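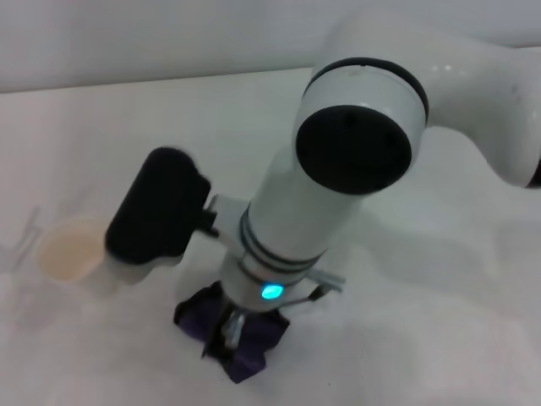 Ticket 1000-79
Subject: Purple cloths leaving a tint on the white tabletops
Product: Praltell table cleaner, Fidgate cleaning cloths
Opened by: Kwabena Owusu
Status: Open, waiting on customer

Kwabena Owusu, 9:12 am
Good morning, and thank you in advance to whoever picks this up. You folks were so patient with me over the chair glides that I feel a little guilty coming back with another one already! We switched our white tables over to the dark purple Fidgate cloths in June, along with the Praltell cleaner, and for the first couple of weeks everybody was delighted. Then I started seeing a faint lilac haze on the tops, mostly in the spots where people set their drinks down and somebody wipes up afterward. It doesn't show from the doorway. If you crouch and look across the top toward the window you can see it plainly, and once I had seen it I couldn't stop seeing it.

Things I've tried so far:
Plain warm water and a white towel. The towel came up very slightly purple, and the haze was still there.
A second pass with Praltell, mixed the way the label says. Same result, maybe a bit lighter, but I may have been hoping.
A brand new cloth straight out of the pack. This one was worse than the old ones, and that surprised me.

The tables have a smooth white finish and they are 3 years old. I would hate to go at them with anything scratchy.

Support (Bravo desk), 10:40 am
Hi Kwabena, lovely to hear from you again, and please don't feel guilty. Your new cloth being worse than the old ones is a very useful clue. The darker Fidgate colors carry some loose dye when they're new, and the pack asks for a wash before first use, though it's in tiny print on the back flap. Could you tell me two things? Were the cloths washed before they went out, and does anybody leave a damp one sitting on a table between wipes?

Kwabena Owusu, 11:25 am
Well, I've found the back flap, and there it is, smaller than the recycling logo. No, they were not washed. They went from the pack to the tables. And yes to the second one, I'm sorry to say. I walked through just now and there was a cloth bunched up next to a paper cup, and I'd bet it had been there since the early shift. I've picked it up. There was a darker patch under it, about what you'd expect, shaped a little like Florida.

Support (Bravo desk), 1:05 pm
Florida we can deal with. Please try these in order, and stop as soon as one of them works:

1. Take every purple cloth out of use for now. White ones only on those tops.
2. Wash the purple ones by themselves, cold, no softener. Repeat until the rinse water runs clear.
3. On the stained table, mix baking soda and water into a soft paste, spread it over a small test patch near a corner, leave it for 21 minutes (the timer on our instruction sheet is oddly exact, but stick with it), and wipe off with a wet white towel.
4. Rinse with plain water and dry right away.

Don't use Praltell and the paste at the same time, and please no scrub pads.

Kwabena Owusu, 3:50 pm
Reporting back! The corner patch came up beautifully, so I got brave and did the whole of that table. The general haze is gone. Florida is down to the Panhandle. The cloths are on their third wash and the water is still the color of weak grape juice, so they'll be going around again this evening.

Two leftover questions. Is it all right to do the paste a second time on the same spot tomorrow, or should I let the finish rest? And do the Jastar cloths, the light gray ones, come in the same size? I'd rather change color than put up a sign about leaving cloths on tables. We have enough signs.

Support (Bravo desk), 4:30 pm
A second round tomorrow is fine, same timing, same white towel. I've asked the supply side about the Jastar sizes and will post here when I hear. Leaving this open until you tell me how the Panhandle looks.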